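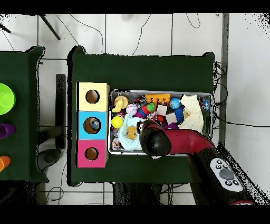 4. Texture Words in Free Talk

4.1 What the children said

We went into this part of the study expecting "soft" and "hard" to swamp everything else, and for the first few sessions they did. Then the children got going. Over 16 sessions at the Wukgate toy library, the 45 children in our sample used 30 different words for how a thing feels, and many of them were words no adult in the room had said first. "Bumpy" was everywhere. "Squashy" and "squishy" were kept apart by several of the older children, who used the first for plush toys and the second for rubber ones. One child called a spiky ball "toothy," and by snack time half the group had picked it up!

We find this spread of words exciting because the standard checklists leave so little room for it. The Tilahun list, which we used as our baseline, has seven texture items, and two of those ("rough" and "smooth") hardly came up in our recordings. A child who says "scratchy," "prickly" and "toothy" but never "rough" would score low on the list while having plenty to say about rough things. 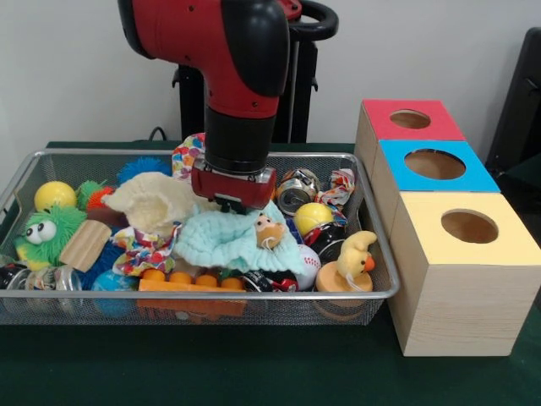 Setting also made a difference. Talk about texture was richest when toys were mixed together and the children had to dig for what they wanted. When the same toys were laid out by type on the Fustum shelves, children mostly named them ("ball," "duck," "bear") and moved on. Digging seems to put the hand ahead of the eye, so the feel of a thing gets talked about before its name does. We can't rule out that digging is simply more fun and that fun leads to more talk of every kind, but the share of texture words went up as well as the total.

4.2 Cloth as a special case

Fabric deserves its own discussion. Blankets and cloths drew the longest stretches of talk in the whole set of recordings, often with no adult prompt at all. Children compared cloths with things at home, such as towels, a grandmother's sweater and the inside of a coat sleeve, and they were happy to argue about it.

Figure 2. Knitted and crinkled cloth in a wire-mesh basket, with the head of a small brown plush bear showing between the folds.

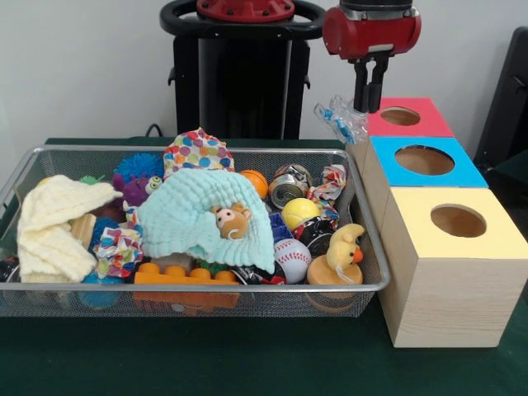
Section text by the Brilen Early Language Group, Wukgate

Knits and woven cloths were talked about in quite different ways. Knits brought out words for shape ("wavy," "stripy," "holey"), along with a lot of finger poking. Thin crinkled cloths brought out sound words, among them "crunchy" and "whispery," even though these cloths make very little noise. We had not planned to code sound words as texture words, and went back through the Thursday recordings to add them once we saw how often they turned up.
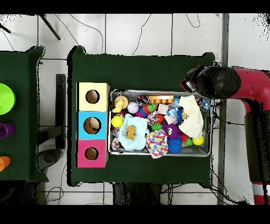
Plush toys fell somewhere in between. Children spoke about their fur or fuzz, but they also spoke to them, and it was sometimes hard to decide whether "you're so soft" should count as a description or a greeting. Our two coders disagreed on these cases more than on any others. In the end we counted them as texture words and marked them with a separate code, so that readers who prefer the stricter count can take them out. The pattern across settings holds either way.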